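Threads > Food and Kitchen > Jui-lin Yuen

Jui-lin Yuen
April 9, 2019

Spent the winter trying to make soup dumplings at home the way the place on Henao Street used to before it closed. Posting what I learned in case anyone else is stuck at the leaking stage. Long thread.

The filling is ground pork, ginger, scallion, white pepper, a little sugar, soy, and Shaoxing wine. That part is easy and you can do it the night before. The soup is what takes the time.

The soup goes in as jelly. I simmer pork skin and a chicken back for four hours, strain it, and put it in the fridge overnight. If it wobbles like cafeteria gelatin it's too soft. You want to be able to chop it with a knife and have the pieces keep their corners.

Powdered gelatin also works. I did two batches that way in October and my sister couldn't tell. I could, a little – the broth is thinner and sticks to your lips less.

Dough: 200 grams of all-purpose flour, hot water first, then cold. Stir with chopsticks until it looks like rags, then knead. Rest it under a bowl for half an hour. If it springs back when you roll it, rest it again.

I don't measure the water anymore. The flour from the Osomside market takes more than the supermarket kind, and it changes with the weather. Add it by the spoonful at the end.

Rolling is where I went wrong for weeks. The middle has to stay thicker than the edge. I was rolling them flat like cookies, so the bottom tore every time I picked one up. Roll from the edge in, stop before the center, turn, repeat.

6 comments

Pleating. People online say 18 pleats. Mine have however many I can fit before the filling warms up. Keep the filling cold and only take out a small bowl of it at a time. Once the jelly starts to melt the dough gets wet and won't seal.

Somebody asked about steamers. I have a two-tier bamboo one from Wirnow, the small restaurant supply store next to the tire shop. I had a metal Polonex before that and the water dripped off the lid onto the dumplings. A towel wrapped around the lid fixes most of it.

Line the basket with cabbage leaves or parchment with holes in it. I've tried oiling the bamboo. Don't.

Eight minutes over a full boil from the fridge. I checked one with a thermometer after that and the middle read 194, so I stopped worrying about the pork. Let them sit a minute with the lid off before you move them.
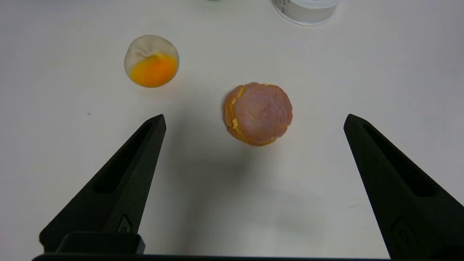 Lift from the top knot, never from the side. Set it in the spoon first, then bite a small hole and let the steam out. My nephew skipped that part at New Year and couldn't taste anything until the weekend.

Freezing: yes, raw, on a tray with space between them, then into a bag. Steam from frozen and add three minutes. They crack after a few weeks so don't save them for a special occasion.

By my kitchen notebook I've made nearly 146 of these since the fall. The last batch had two leakers. I ate those over the sink.

Next I want to try the crab version, but crab is expensive right now and I still have pork skin in the freezer – so probably not until summer. Vinegar and ginger on the side for all of them. No soy in the dip, there's enough salt inside.

31 shares · 14 comments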